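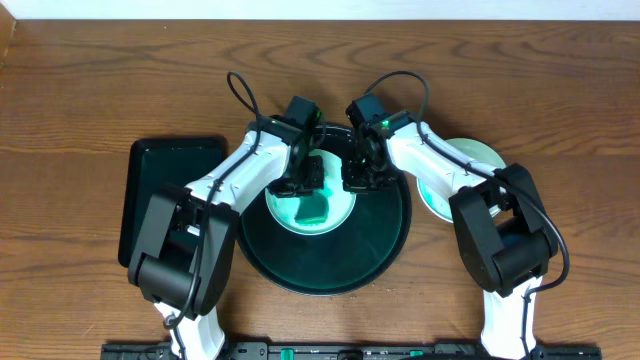

Khamphan Amateur Rocketry and Satellite Club - Members' Blog

Tuesday, August 29, 2023

We finally got a clean pass on Sunday evening. The satellite came up over the tree line a little before nine, topped out at 67 degrees, and we held the signal for most of the way across. Kittipong Saithong had the antenna and I had the laptop. By the time it dropped behind the water tower we had 954 packets saved, easily our best night so far.

The month before was mostly frustration. We kept losing the signal halfway through each pass and blamed the radio, then the cable. The trouble was our orbital data, which was nearly two weeks old. A low orbit drifts enough in that time to put the predictions off. I now download fresh numbers the same afternoon.

Most of what came down was battery voltage and panel temperatures. You can see the voltage climb in the few minutes when the satellite was still in sunlight and we were already in the dark. Maribeth Mercado is making plots and will bring them to the next meeting.

We still want a second antenna so we can stop twisting the one we have by hand. The parts come to 800 dollars - more than we have right now - so that will wait until November. Until then we have 5 decent evening passes left on the calendar, and I plan to be out for all of them.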